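The little hook rack gets a table to itself

March 25, 2024 - 14 comments - 85 shares

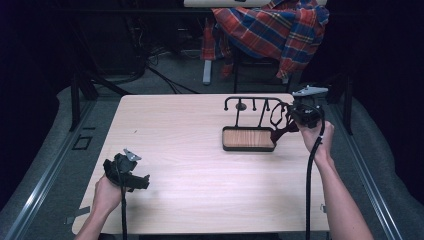

Hook rack on the pale table, four hooks up top and a tray below.

Okay, so I promised a few of you I'd write about the rack, and then I got busy and forgot until Lucrezia Cirillo asked me again in October, and then again last week. Sorry, Lucrezia! You get all my rambling this time.

I've been on a hook kick for a while. My kitchen drawers are the deep kind where everything slides to the back, and every time I want the tea strainer I end up taking out the whisk, two peelers and a melon baller I have never once used on a melon. So anything that hangs things up where I can see them makes me happy. This one is dark metal wire, with four hooks on a rail and a rounded little knob at the end of each one. I love the knobs! My old rack had bare wire ends and they snagged every dish towel I own.

The part that sold me is the tray. It's shallow, with a black rim and a light wood look on the bottom, and it sits right under the hooks. I can see it holding rings while I knead bread, or garlic, or the stack of rubber bands that currently lives around my doorknob (don't ask). Renato Pereyra thinks it should be a key rack by the front door and he may be right. Keys on the hooks, mail in the tray. The trouble is my hallway shelf is already full of his mail.

There's also a curved piece on the right-hand side, a dark reddish brown, and we've been arguing over what to hang on it. I say a pot holder. Octavio Cisternas says bananas, but I think a proper bunch would be much too low there and would just lie on the counter looking sad.

I do like the dark metal against that pale pinkish-beige wood grain. My own counter is nearly black and I worry the whole thing will vanish on it, so I may put a cutting board underneath - or paint the wall, which I've been threatening to do for years anyway. And yes, the plaid in the back is red, blue and yellow, and yes, I want curtains in exactly those colors now.

If you have a small rack like this, tell me what you keep on it! I'm especially after ideas for the tray. More pictures once I've settled on kitchen or hallway and got some mugs hung up.

14 comments
Share this page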